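The woman who leads teleoperation at Rashti asked for two things before our talk in October: that I do not print her name, and that I wash my hands before I touch anything. I agreed to both.

Her team makes examples for Kernilix, the learning system which the company has been building with its partner Dralov. An example, in her language, is one complete try of a task, steered by a person and saved together with everything the arms did. The present plan asks for 4000 of them.

"People think that we write rules for the arms," she told me. "We write almost no rules. We show the task, and then we show it again, and again, until we dislike it."

I asked her what makes an example good. She thought for a long time and then spoke about speed. New operators are too slow, she said, for they are afraid of the objects. Operators with much experience are too fast and hide the small decisions inside one movement. "I prefer the second week of a person. In the second week the hands are calm, but they still think."

The shift is limited to 500 tries for the whole team, and she doesn't allow more, even when a deadline is near. In the last hour, she explained, the tired hands begin to take the shortest way, and the system learns this too.

Not everything is kept. A failed try stays in the collection if the operator corrected it alone. If somebody had to stop the arms, it goes to another folder, and she goes through that folder herself in the evening. "It is my least favorite reading," she said, and laughed.

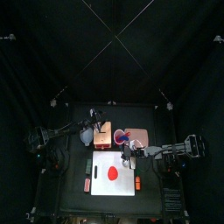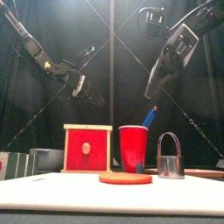
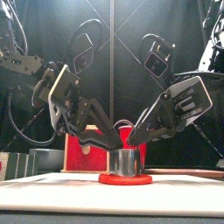
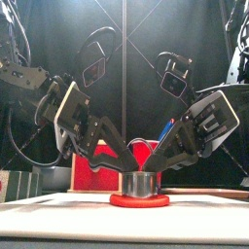

When I asked about the most difficult part of her work, I expected that she would name the software, but she answered that it is the agreement between two hands. A person who lifts a pot with both hands doesn't feel which hand decides. With two arms the question comes back every time. She took as her case the short silver cup on its red coaster, where the fingers of both grippers come to the rim from opposite sides. "For you this is a cup. For me it is a discussion," she said. If the left arm is early by a very small moment, the operator compensates with the right without noticing it, and afterwards the example contains a habit that she never wanted to teach. For this reason she asks each operator to repeat the same approach 11 times, and she throws away the first one. Shiny metal brings one more trouble, as it mirrors whatever is near it, and she wants many such examples in the collection before anyone at Dralov starts to judge the results.

The next set will be made at the Skodumwood site, where she has 10 new operators to train. I asked if she will steer the arms there too. "Only in the mornings," she said. "After lunch I am not a good example."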